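About Brustenon

Brustenon is a small company for event sound and dance music. We play at weddings, company parties, school balls and town festivals, and we rent sound equipment to people who want to play by themselves. Our office and storage are in Mestow, in the old part of the town, and most of our events are less than one hour of driving from there.

We began with two loudspeakers, one borrowed mixer and many boxes of records. In the first season we played four parties, and for one of them we were paid mostly in cake. Since then we have kept a notebook of every event, with the room, the weather if it was outside, and the song which closed the evening. The last number in the notebook is 2,863. 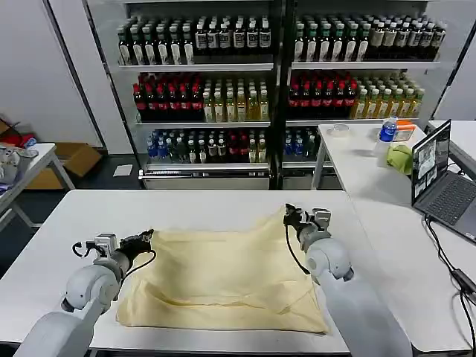
Bartoš
Founder and music planner

I grew up in a family where everybody danced, also the ones who could not. At my cousins' weddings the band played until the morning, and I was the child who stood near the loudspeaker and asked what each button was doing. Today I make the music plan for most of our weddings, and I still carry the cables.

How we work with you

Before each event we have one long talk with you, in our office or by telephone. We ask which songs your guests know, which languages they sing in, and what you do not want to hear. The second list is often longer, and we respect it. If your grandmother wants a waltz at eight and your friends want house music at midnight, please tell us both wishes and we will find the way between them.

We do not send a fixed playlist before the party. We prepare much more music than one evening needs and we choose while we look at the dance floor. Songs for the entrance, the first dance and the cake are agreed with you in writing, with the exact version – many couples discover that their song exists in five versions.

Rooms and sound

Our normal set is made for up to 200 guests. For bigger halls we bring additional loudspeakers and one more technician. We like to visit a room that we do not know, preferably on a quiet Monday, to check the power, the stairs and the echo. Some halls have a sound limiter on the wall, and in this case we set our level together with the house before the guests come.

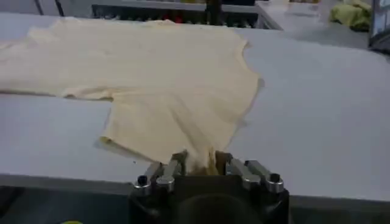
A light yellow T-shirt on a white table

The Romadia evenings

Every April we start the Romadia evenings, our own series of open dance nights. They are for people who like to dance but have no wedding to go to. There is no dress code and no reserved tables. Last season had 46 evenings, from swing to disco, and beginners are welcome at all of them.

Renting and booking

Loudspeakers, microphones and simple lights can be rented for one day or for a weekend. We show you how to connect everything when you come for the equipment, so please plan a little time for this. For weddings in summer it is good to write to us early. For smaller parties we can often say yes also on short notice – send us the date, the place and the number of guests, and we will answer with a price.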